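This archive uses cookies to remember your display settings. Accept | Settings

[chore-automation] Re: Tidying and sorting: where are we, November 2024
From: Simin Kazemi
To: chore-automation list

Bernardo Aguiar wrote:

> I have read the Hesora announcement twice and I still can't tell what
> the thing can do. "Ready for the home" covers a lot of ground. My
> brother-in-law runs a small packing shop and wants to know if he can
> buy two arms and have them empty bins and stack trays by May. I told
> him no, but I would like better reasons than a bad feeling. Does
> anyone have numbers from a real bench, with ordinary containers and
> no fixtures?
>
> Also, is it still the case that the hand is the weak part? Carolina
> said so at the Moreira meetup and then the talk moved on.

Bernardo,

Some numbers, with the conditions attached.

We ran 400 attempts on container handling with two tabletop arms. The containers were cheap household ones with no markers on them. Positions were set by hand between attempts and varied on purpose. An attempt passed if the container ended up where it was asked for, upright, with no human contact. We allowed one retry within the attempt.

For a single rigid container on a clear surface the pass rate was 88 percent. That is the figure people put on slides. Put a second container within a finger's width of the first and the rate drops a great deal, mostly from the gripper pushing the neighbor while it opens. I am not quoting the second figure until Aranka Szalai has finished going over the labels, as we disagree on what counts as a push.

On the hand: I agree with Carolina Sampaio, with one reservation. A parallel gripper is well suited to a basket wall. The wall is thin, it has a rim to stop the fingers from slipping off, and you can approach from above. The difficulty is in the last few centimeters. One finger has to go inside the basket and the other outside, and from the wrist camera the near finger hides a good part of what you would like to see.
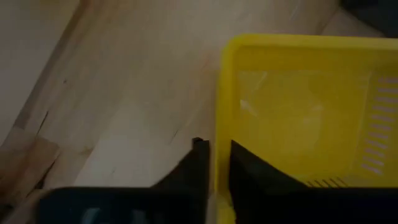 Wrist view, yellow basket, fingers at the left wall.

Note how much of the basket is behind the right finger. A policy that relies on this camera alone has to remember the shape of the bottom edge or guess at it. Glossy plastic adds a second problem. Glare on the inner floor moves when the camera moves, and in our logs the grasp point sometimes moved with it. Lowering the lights helped with glare and cost us sharpness during fast moves, so I can't recommend it as a general fix.

My reservation is that a better hand would not have rescued most of our failures. I sorted the failed attempts by cause, and the largest group was bad approach angle, followed by stopping too early. In both of those the fingers never closed on anything. Arnaldo Paiva sees the same order of causes at Clandbridge with a different gripper, so I don't think it is peculiar to our setup.

The second view is where most of the recovery comes from.
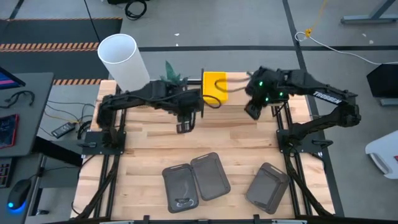 Trays are harder for us than baskets. The walls are low, the corners are rounded, and a tray that has been turned a little gives the fingers no square edge to line up with. Two trays with their corners almost touching are the worst arrangement we tried, and also the most common one on anybody's kitchen counter or packing table. A person slides one away with the side of a hand before picking it up. We have tried teaching that slide — 13 demonstrations, which is too few — and the arm learned to do it whether or not it was needed.

If a tray has something small in it, the job changes again. It has to stay level, and the arm can't simply pinch one wall and lift. We use both arms for that. It is slow.

For your brother-in-law:

- Rigid bins, one at a time, open surface, someone within reach of the stop button: possible now, if he has patience and a person who likes this sort of work.
- Mixed trays, touching or nested: I would not plan a shift on it.
- Soft bags, lids, anything with a wet label: no.
- By May: no to all of it as a purchase. The arms are the easy part to buy. The tuning is five weeks or more for one bench, and it doesn't carry over if he changes the table height.

On Hesora I can't comment, as I have not had one on the bench. I would ask them for the retry policy and whether the containers were placed by the same person who trained the system. Nosano did answer those questions when Arnaldo asked, and their answers made the headline number smaller but a lot more useful.

I can send the failure spreadsheet off list. It has one row per attempt and the cause codes are explained on the second tab.

Simin

Recent messages in this list
Re: Wrist camera exposure settings
Tray nesting, again
Cable routing on tabletop arms
Re: Re: What counts as a retry?
Notes from the Moreira meetup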